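Paloma Dvorak
Okay, long thread time! I've been promising one on the grasp timing work since April, and I finally have a cup of coffee and a free evening. It's about how a robot hand decides it has really got hold of something before it lifts. Sounds boring. I have lost a lot of sleep to it.

Background first. Most of the demos we collect are done by a person steering the arms, and people are wonderfully sloppy about when they close a hand and when they lift. I start lifting early. My labmate Ainhoa Arroyo waits forever (she also waits forever at crosswalks, so it checks out).

If you train on both of us, the policy learns a kind of mushy average. It closes partway, starts up, closes some more, and the bottle tips over. We called this the Plarnley wobble, after the project, and then the name got into a slide deck and now we're stuck with it.

So the method, which we call Malby, is pretty simple. We go back through each demo and find the moment the fingers quit moving even though they're still being told to close. That's our contact point. Then we stretch or squeeze the bit between contact and lift so it's the same length in every demo.

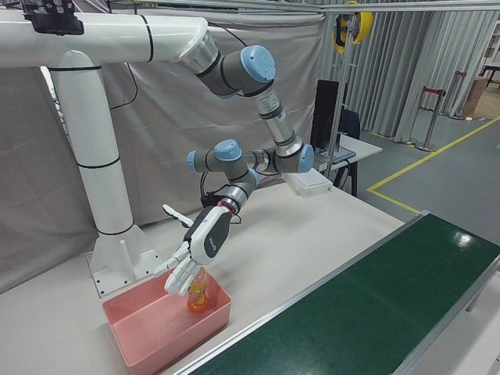

You'd think that throws away something useful, and I worried about it for weeks. A heavy thing might need a longer squeeze than a light one, right? For the objects we use it made no difference I could measure. I would not bet on that holding for, say, a full gallon of milk.

The finger signal is the part that took the longest. Five fingers don't arrive together. The thumb is often early and the pinky sometimes never touches anything at all, it just curls up next to the bottle looking helpful. Our first version waited for all of them and so it never fired on half the demos.

What we do now is wait for the thumb plus any two others, so three in total, and ignore the rest. Ainhoa came up with that while I was busy writing a much fancier thing that didn't work. I have deleted the fancier thing. It was 16 files, may it rest in peace.

Numbers! We ran 36 trials for each policy, same starting spots for both, bottle in a tray next to the belt. A trial counts if the bottle comes up and stays upright until it's let go. The plain policy tipped or dropped it often enough that I stopped wincing. The retimed one failed 3 times. Same network, same demos, only the timing changed.
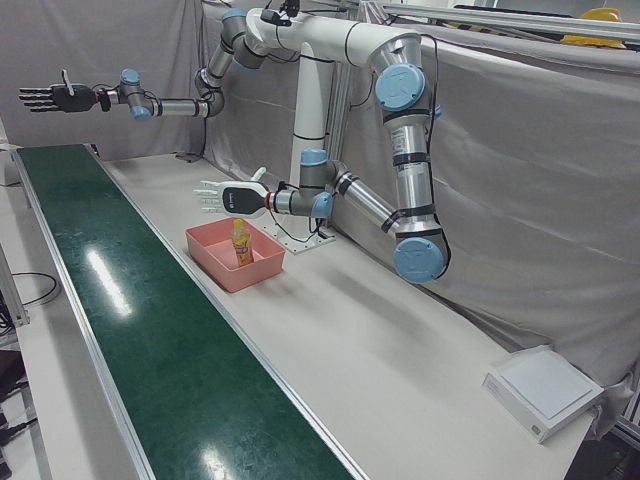 Plarnley Project – Dexterous Manipulation Group, Lindgren Lab

Two of those failures were the same failure, by the way. The hand came down a bit too far to one side, nudged the bottle with a fingertip, and then did a lovely, perfectly timed squeeze on nothing. Retiming can't help you there. If you're in the wrong place, being punctual is no use.

The last one I still can't explain. The logs look fine, the contact point looks fine, and the bottle went over on the way down. I've watched that recording so many times that Ainhoa has asked me to do it with headphones on, and it doesn't even have sound.

Someone asked me at lunch why we don't put touch sensors on the fingertips and be done with it. Fair question! Sensors would be great. But we have a big pile of older demos recorded without any, and I wanted something that would work on the pile we already have. Finger positions and finger commands were in every single log, so that's what we used.

Things I'd tell anyone trying this at home (or at work, please try it at work): check the clocks on your logs before anything else. Our commands and positions were stamped by two different computers and they disagreed by almost the length of the effect I was chasing. I had a beautiful graph for a whole afternoon. It was a graph of two clocks.

Also, look at the contact points by eye for a few demos before you trust the script. I found one where it had picked the moment the operator paused to scratch their nose. The operator was me.

What's next: two hands. Passing a thing from the right to the left means there are two contact moments, and the second hand has to be sure before the first one lets go. Stretching one side pulls the other side along with it, and my code does not like that one bit. Ainhoa has an idea involving lining up on the release instead of the grab – I'm skeptical, but see above about the 16 files.

We're also going to move over to the Ekivent logger so everything runs off one clock. Should have done it ages ago.

The write-up is nearly done and the retiming script will go out with it. It's short, and the comments are mostly polite. If you have demos from a hand with fewer fingers and want to try it on them, message me, I'd love to know if the thumb rule holds up.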